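I've been at Skisomeo 11 years, mostly on the outside round – paving, entrances, steps. In September the firm put us on Trumero, which plans the sweeping and sends the machines out. A few people asked what it's like, so a short thread.

Before, you had a patch and you did it your way. Now the machines do the open paving and we get what they can't manage: corners, stairs, anything stuck to the stone.

Every new route gets run in simulation first. Two of us were taken off the brooms to check those runs, me and Przemysław Malinowski. We sit at a screen and mark stains, joints and steps.

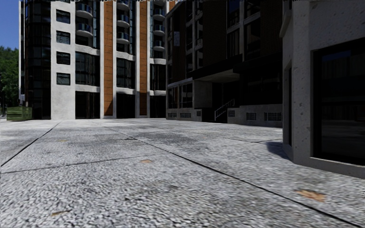
Who decides when a machine is sent out and when a person is?

The software makes the list and the shift lead signs it off. We can ask for a change, but it has to be in before 6 in the morning.

The Grurirdale site is 3,151 square metres of paving. It used to take four of us a full shift. Now it's one person and two machines, and the other three went to different sites. No one lost their job over it, though two who left in spring weren't replaced.

My back is better. My eyes are worse by the end of the day. Pay is the same, which the union rep has raised twice.

What I miss is talking to people. You'd get to know who came out of which door. The ones on screen duty don't see anybody until the tea break.

Sunday shifts are still all done by hand, for now. I've put my name down for those.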